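Home | News | Programs | Events | Contact

Bradberg students open fall robotics season with simulated gripper trials

FOR IMMEDIATE RELEASE

BRADBERG, October. The robotics club at Bradberg Technical High School has begun its fall project, a gripper arm that students are testing in simulation ahead of the Clurnen Challenge, a regional contest for school teams.

The club has 20 members this year, split into 3 groups. One group handles the arm and gripper model, one writes the control code, and one keeps the test log and prepares the written report that counts toward the final score.

Teams in the Clurnen Challenge must show a working simulation before they are cleared to build. Entries are judged on how reliably the gripper can pick up an object and set it down inside a marked area. Students at Bradberg meet after school in the computer lab and run their trials there, with longer sessions set aside for code changes.

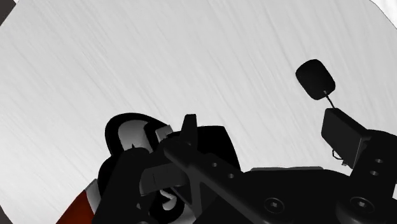
Close view of the gripper assembly in the Bradberg team's simulation.

The club has logged almost 2,000 simulated trials so far. Early runs were used to set the gripper's closing speed and its angle of approach. The group is now working on grasps that start with the object off to one side, a case that gave last year's team trouble in the final round.

Parts for the physical build will be paid for in part by a grant from Orkach, a local machine shop. The shop will also let students use its measuring equipment once parts start to arrive. The Meireles Library will host a public showing of the project in its main meeting room at 4 p.m. on the day the team submits its entry. Admission is free, and students will run the simulation and take questions.

The club is open to all grades. No programming experience is needed to join, and new members can sign up at the computer lab during lunch. A signed permission form is required for the shop visits.

Shares 20 | Comments 3

Media contact: Bradberg Technical High School, Communications Office | © Bradberg Technical High School. All rights reserved. | Back to top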